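Ticket 58 -- Nernell focus course, child's audio stops at lesson 9

Hi Margareta, thank you so much for writing in, and I'm so glad your daughter likes the memory games! I tried lesson 9 on both of my tablets and the left-ear tones dropped out on each one, just like you said. 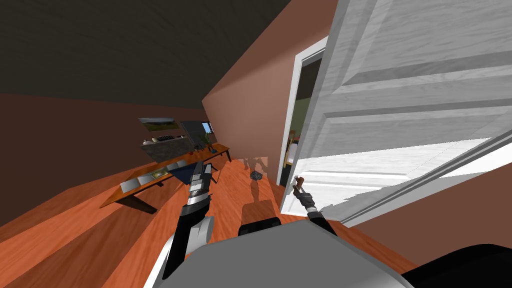
Open door, desk along the left wall

Please sign out, clear the saved lessons and download 9 again -- that brought the sound back for me. If it stays quiet, reply here and Bijan will reset her progress to lesson 8.

Warmly,
Tamara Pop, Nernell Support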